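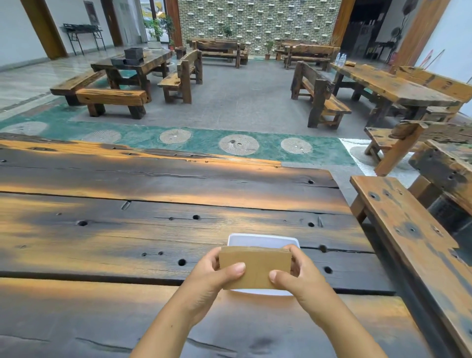

Chapter 7
Small Jobs, Many Steps: Can Machines Do the Chores Yet?

In Chapter 6 we looked at robots that work behind a fence. A welding arm repeats one path, on one part, held in one clamp. Its programmer knows where everything is before the shift begins. Most of the work done in homes, cafés and small shops is different, and this chapter asks how much of it a machine can take over at present.

We begin with cardboard. Folding, sorting and stacking small pieces of card is dull work that takes a new employee a few minutes to learn. It needs no strength and hardly any training. For a robot it is still hard, for three reasons that will come up again in later sections.

The first is that card bends. A gripper that holds a steel bracket can assume the bracket will keep its shape, but a strip of card gives way when it is pressed and springs back when it is let go. The second is that pieces stick together in a stack, and separating one from the next depends largely on touch. The third is the setting. A person can do the job at a bench or down on the floor beside the pot plants, and hardly notices the change.
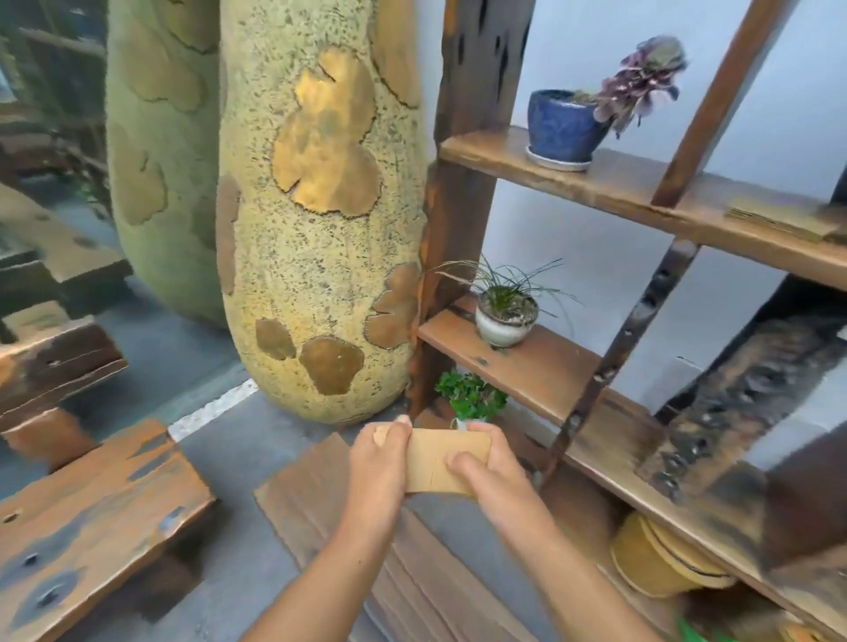
Figure 7.1 A piece of card held in both hands, thumbs along the top edge.

The Storkstead trial, run by Nahuel Insaurralde, gives us some numbers to work with. A two-armed machine, the Dirkance, was given 2,000 card pieces to pick singly from a stack and place in a shallow bin. It placed 1,561 correctly. Most of the failures were double picks, in which two pieces came away as one. In 43 cases the machine stopped and waited for help.
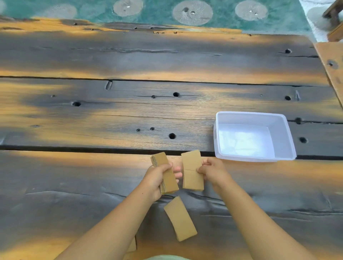

A success rate of 78 per cent sounds respectable until we ask what happens to the rest. Someone has to find the double picks and put them right, and in a small shop that person could have done the whole job. Section 7.2 sets out how to include this checking time when comparing a machine with a worker.

It would be wrong to conclude that such tasks are out of reach. Later sections describe better fingertip sensors and the Drurnivum method of learning from recorded human work. Before reading on, choose a chore you did this morning and write down every point at which you used touch instead of sight. You will need the list for Exercise 7.1.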